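Category: Research / Household Automation

4. The Drawer Task

4.1 Why a drawer

Most household chores that people say they would hand to a machine involve putting things away. Surveys of the kind we ran at the start of the project tend to produce the same answers: dishes, laundry, toys, the mess on the desk. Washing and folding have received a good deal of attention. Small storage has received less, although it fills much of the day in a home with children or in a shop where parts have to go back to their places after each job.

We chose a small storage box with a single drawer as the third of the seven chores in the Cidstead set. An adult does the job without thinking about it. The drawer has to be opened, the items have to be picked up and laid inside, and the drawer has to be closed again. The items are light and do not break. Nothing about the chore calls for strength, and very little calls for speed.

What it does call for is two hands that agree with each other. A light box slides when its drawer is pulled, and it slides again when the drawer is pushed shut. A person steadies the box with one hand and hardly notices doing so. For a two-arm system this means that one arm must hold still, with light pressure, while the other works close beside it. The controller developed by Hofstetter for the earlier Makville trials handled each arm separately, and the drawer was the chore on which it did worst.

4.2 Setup

Both arms are mounted on the front rail of the work cell. The floor of the cell is covered with a patterned mat, and the baskets and file organizer stay in place during all chores, so that the system has to work among ordinary objects. The same cell is used for the other tabletop chores in the set. Figure 4 gives two overall views of the cell and one close view from the wrist.

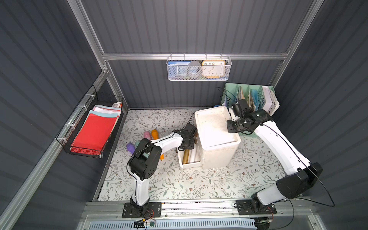
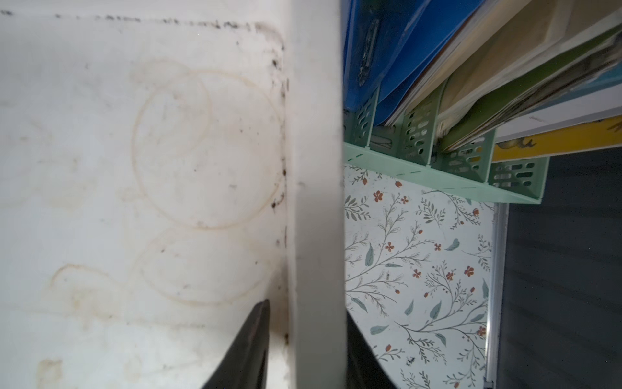
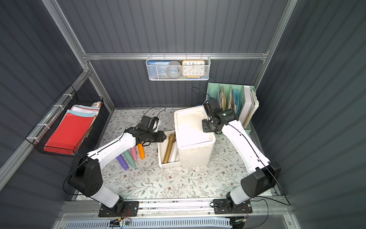 Figure 4. The drawer task. First and third: the cell with the drawer pulled out. Second: wrist view, with the file organizer on the right.
Photos: Mechthild Hofstetter / Rirkine

The wrist view deserves a comment. The white surface at the left carries overlapping brownish ring stains and many dark specks, and there is a dark line in the seam beside the upright panel. Marks of this kind matter to a vision system. An early version of our edge finder, trained on clean surfaces, treated stains as object outlines and sent the gripper toward them. We did not replace worn items with new ones after this came to light. Homes and workshops have stained surfaces, and a method that needs clean ones is of limited use there. We retrained on worn surfaces instead, and false targets of this type became rare.

The patterned mat raised a similar question. Its small reddish flowers are close in size to some of the features that the system uses to find the end of a tube. We kept the mat for all runs reported in this section.

4.3 Procedure

A run began with the drawer closed and the loose items on the mat to the left of the box. The operator could stop a run at any time but could not guide the arms. We counted a run as complete when the drawer was shut and every item assigned to it was inside. A run that ended with the drawer partly open was counted as failed, even if the items were all in place. Runs were made in the morning and again in the late afternoon, when the light in the room is weaker.

We made 27 runs with the joint controller.

4.4 Results

Of the 27 runs, 15 were complete. Opening the drawer was the most reliable step once the second arm had been assigned to steady the box. Placing the items was less reliable. The usual fault was a tube dropped across the front edge of the drawer, where it blocked closing. The system noticed this on most occasions and tried again, but a second attempt often pushed the tube farther back and wedged it against its neighbor.

Closing failed in 2 runs for a different reason: the steadying arm let go too early and the whole box moved away from the push. Hofstetter has since changed the release rule so that the second arm waits until the pushing arm reports contact at full travel. We have not yet repeated the full series with this change.

Time is a separate matter. A complete run took several minutes. An adult asked to do the same job finished before the system had placed its first item. For a household this may be acceptable, as the chore can be done while people are out. For a shop floor it is not, and our partner at Schnyder, where small parts are sorted at the end of each shift, declined a trial on these grounds.

4.5 Limits

The items in this chore are few and similar in shape. A real drawer holds flat, soft, and tangled things as well, and we have no results for these. The box also stayed in nearly the same position from run to run. Moving it within reach of only one arm would remove the steadying hand on which the present method depends. Section 5 takes up this case with the shelf chore, in which the second arm is not always free.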